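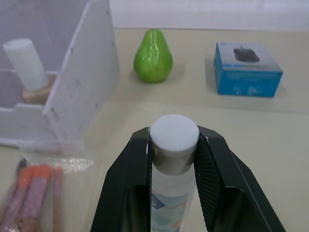
4. Setting Up a Screening Venue

This section covers the steps for adding a venue to the Marum festival scheduler and preparing it for its first public screening. It assumes that you have finished Section 3 and that your festival record shows the status Active. Only users with the Venue Manager or Administrator role can complete these steps.

4.1 Before you begin

Have the following on hand:

Seat count for each auditorium, including wheelchair positions
Projector model and server serial number
Network address of the playback server
Opening and closing times of the building
Name and phone number of the lead projectionist

Note: The seat count must match the fire certificate for the room. Marum does not check this figure. Seats added after ticket sales open are placed at the end of the seating list and do not appear on the map until it is rebuilt (see 4.4).

4.2 Add the venue

1. From the main menu, select Venues, then New Venue.

2. Enter the venue name as it should appear on tickets. Names longer than one line are shortened on the printed ticket but not in the online program.

3. Enter the street address and select Confirm Location.

4. In the Auditoriums field, enter the number of rooms in use for the festival. Do not include rooms kept for regular programming.

5. Select Save. The venue opens in Draft status.

A venue in Draft status is visible to staff only. Films can be assigned to it, but the sessions are not published.

4.3 Configure each auditorium

Repeat these steps for every room.

1. Open the venue and select the auditorium from the list on the left.

2. Enter a short code of up to 12 characters. The code is used in file names, so use letters and digits only.

3. Enter the seat count. The sample venue supplied with the software, Cáceres Hall, has two auditoriums: Main (716 seats) and Studio (300 seats). Use it as a reference if you are not sure how a field should be filled in.

4. Under Formats, check every format that the room can play. A film can be scheduled only in a room where its format is checked.

5. Under Turnaround, enter the number of minutes needed between the end of one session and the opening of doors for the next. Include time for cleaning and for any question-and-answer session that is held in the room.

6. Select Save Auditorium.

Caution: Changing the turnaround time after the schedule has been built does not move existing sessions. Conflicts are marked in red on the grid and must be cleared by hand.

4.4 Build the seating map

1. Select Seating, then Build Map.

2. Choose a layout. Straight and Curved are drawn from the row and seat numbers that you enter. Custom requires a layout file in the Nusa format.

3. Mark wheelchair and companion positions. These are held back from general sale until they are released by a Venue Manager.

4. Mark jury and press holds, if any. Holds apply to all sessions in the room unless a date range is set.

5. Select Preview and compare the map with the room. Check row letters in particular. Many older theaters leave out row I or row O, and the map does not do this by default.

6. Select Apply.

Caution: Rebuilding a map cancels all holds. Export the hold list first.

4.5 Connect the playback server

1. In the auditorium record, select Playback and enter the network address of the server.

2. Select Test Connection. The status light turns green when the server replies. A yellow light means that the server replied but the clock differs from festival time by more than 2 seconds. Correct the clock on the server, not in Marum.

3. Select Send Test Package. Transfer time depends on the venue network.

4. Play the package from start to finish at show volume. Confirm picture, sound, and subtitle position - subtitles that sit too low are usually caused by the wrong masking preset.

5. Enter the initials of the person who ran the test and select Log Result.

Note: Servers connected through a Jiltar gateway need port forwarding turned on before step 2. See Appendix C.

4.6 Publish the venue

1. Return to the venue page and select Check Record. Missing items are listed at the top of the page.

2. Correct each item and run the check again.

3. Change the status from Draft to Published.

Sessions appear in the online program at the next update. Updates run at the top of each hour.

Section maintained by Brayan Guzmán. Last revised in September.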